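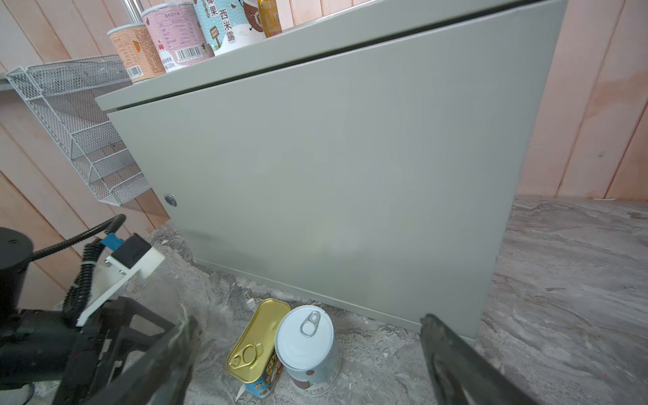 Metal cabinet with food canisters lined up on top.

Ketau card sketches

I put together 385 card layouts for stamping and die cutting, all in one plain text list! Each line has a card size, a fold (side or top) and where the greeting goes. The first 100 are the easy ones — one panel, one stamp, done. I added 17 slimline layouts in October and I'm still fussing with the margins on those. Sizes are in inches. Use them for cards you sell too, just please don't repost the whole list.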